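Codwood speckled planter (the round one) — five months in

Posted 29 October 2021 in Office bits
Reviewed by Nelu Matei
Score: 4 out of 5

Quick one, got a delivery due and the phone keeps going. A few of you asked after the planter so I'm getting it down before I forget.

What it is

Round, bowl-shaped, wide belly, rim a bit narrower. Matt white with dark and grey speckles all over. Looks like terrazzo. Isn't, as far as I can tell, and at the price I wasn't expecting it to be. Codwood do it in three sizes, ours is the middle one. They do a tall square one as well, which Sorin wanted. Sorin was outvoted.

Paid 129 for it in May. The big one was 287 and I couldn't look anyone in the eye and ask for that. Delivery was free over 50 so we dodged that at least.

Why we wanted one

The snake plant had been living in its grey plastic nursery pot on a saucer, and the saucer had a chip, and every time somebody watered it we got a ring on the carpet. Carpet tiles, so you can swap one out, but the spare ones never match. Ours is all tans and greys and brown flecks and the new one always shouts at you for a year.

Also the plant had got tall. Tall plant, little plastic pot. Caught it with the hoover twice and over it went, soil everywhere. I wanted something wide at the bottom.

Getting it in

Came in one box, well packed, double card and those paper honeycomb sheets. No chips. Sorin Bogdan carried it up from reception on his own and complained about it for the rest of the day, so it's not light, but it's not a two-person job either.

Nursery pot drops straight in. This is the bit I'd been worried about. I'd measured ours with a bit of string and a ruler and guessed. Sits a bit below the rim, so you still see a thin edge of grey plastic if you're standing over it. From a chair you don't notice. If it bothers you, put some gravel or bark on top. I bought bark. Bark is still in the cupboard.

We didn't repot. You could, but I like being able to lift the whole thing out and water it in the sink, let it drip, put it back. Snake plants want next to nothing anyway. Ours gets a drink when the soil looks bone dry and then a while after that, and it's still throwing up new leaves, dark green with the yellow edges. Big bunch of them now, leaning a touch to one side. I turn the pot when I remeber.

What's good

Stability, mainly. Haven't knocked it over once. Had a chair roll into it, had a parcel dropped against it, it moved a bit and that was all.

It hides muck. The speckle does a lot of work here. Our old white Surdu pot by the lift showed every shoe scuff and finger mark and looked filthy within a fortnight. This one, wipe with a damp cloth once a month, done. There's a mark low on one side from a trolley and I have to hunt for it.

No rings on the carpet. Lifted it last week to check, nothing under there except a paperclip and somebody's earbud tip.

It looks all right against a pale wall. Ours stands out in the walkway a little bit, with the wall running past on the left, and the white on near-white is nice, calm, whatever the word is. I was afraid it would vanish. The plant sorts that out.

What's not

Felt pads. It came with a sheet of little self-adhesive felt feet and they are useless on carpet, they peel off the first time you drag it. Two gone by the end of the first day. Just don't bother sticking them on. If you have a hard floor get better ones from a hardware shop.

No proper instructions, just a card with a washing symbol on it and a web address that didn't work. Not that you need instructions for a pot but I'd have liked to know if it can go outside. Emailed Codwood, got an answer eight days later saying sheltered spots only, no frost. Fair enough. Put it on the website then.

Rim's a pain to get your fingers round when you're lifting the inner pot out. The way it narrows at the top means there isn't much of a gap. You end up pulling on the leaves, which you shouldn't. I've threaded a loop of ribbon under the nursery pot and that helps, ugly but it's tucked down the side.

And the price. 129 is a lot for something that holds another pot. I've got used to it. Accounts hasn't.

Compared with the others

Had a look at three before buying.

Titora have a ribbed one, cheaper, lighter, nice colours. Saw it in the showroom and it wobbled when I pushed the rim with one finger. For a small plant, yes. For something with leaves this long, no.

Pillen make a self-watering one with a gauge in the side. Clever, but a snake plant sat in damp soil is a dead snake plant, so wasted on us. If you've got a peace lily or a fern, go and look at it.

Surdu, see above. Cheap, shows everything. The lift one is going in the skip when I get a minute.

Would I buy another

Yes, the same size. Asked for a price on a set for the whole floor, came back at 574 with a discount, and that's sitting in somebody's inbox. If it gets signed off I'll do an update with the small one in, I'm curious if the rim is just as tight.

Sorin still says we should of got the square one.

Ours as it stands, with paper slips on the carpet next to it:

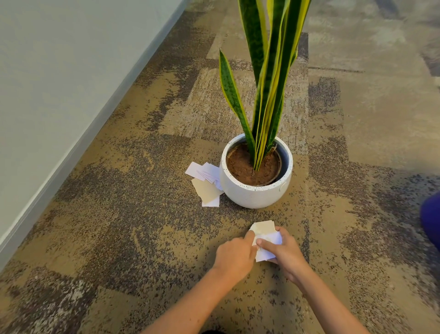
Questions I've had so far

Does it have a drainage hole? I've never poured water straight into it so I've not tested anything. Ask Codwood, allow eight days.

Will it take a bigger nursery pot? A little bigger, going by the gap on ours. Measure across the top of yours first, at the lip, and check it against the inside of the rim on their page. The belly measurement is no use to you.

Does the speckle come off? Not so far, and I've scrubbed at the trolley mark fairly hard with a kitchen sponge. Green side too, which I probably shouldn't have.

Can I have the bark? Yes. Second shelf, behind the printer paper.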